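We use cookies to keep you signed in and remember your ticket filters. Accept | Manage settings

Ticket 240: Speed limit not applied in push cell
Site: Gerkgate
Opened by: Domingo Arancibia
Assigned to: Yuto Kubo
Status: Open, waiting on sign-off

12/4/23, Arancibia
Cell 2 ran at full program speed with the gate open. House rule is 200 mm/s at the tool whenever someone can reach the board. The pendant showed reduced mode but the arm did not slow down. Stopped the job and tagged the cell.

Kubo
Can you send the config export? Also confirm whether the rod was changed.

Arancibia
Export attached. Yes, the rod was swapped in June for a longer one. I don't see a risk assessment update for it.

Kubo
Two problems. The speed limit was tied to the old tool definition, so it checked a point well above the tip of the new rod. The tool change was also done without the form. Our rule is that any change in tool length means a new tool entry, a new speed check and a signature before the cell goes back to auto.

Steps taken:
- New tool entry made, measured to the rod tip
- Reduced speed set on the new entry
- Gate switch tested 5 times, gate open and closed
- Old tool entry locked

Arancibia
Ran the push task again at reduced speed. Gate opened mid-run, arm slowed each time. Photo for the record.
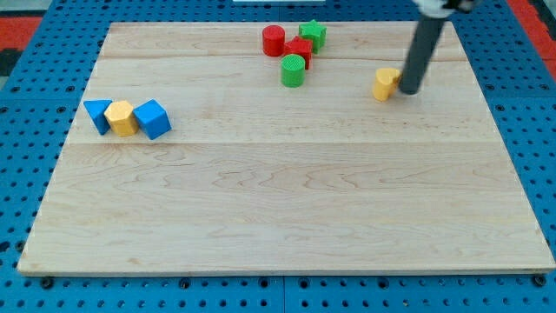 Cell 2, rod tip on the board beside the yellow block.

Kubo
Looks fine. Please keep the start area at the near side of the board clear until sign-off. I still need the signed form from Echeverría before I close this.

Related tickets
Tudano controller: pendant text cut off after update
Clerkov gate switch: slow to reset
Tool change form: where to file it

Contact support | Copyright 2023 | Back to top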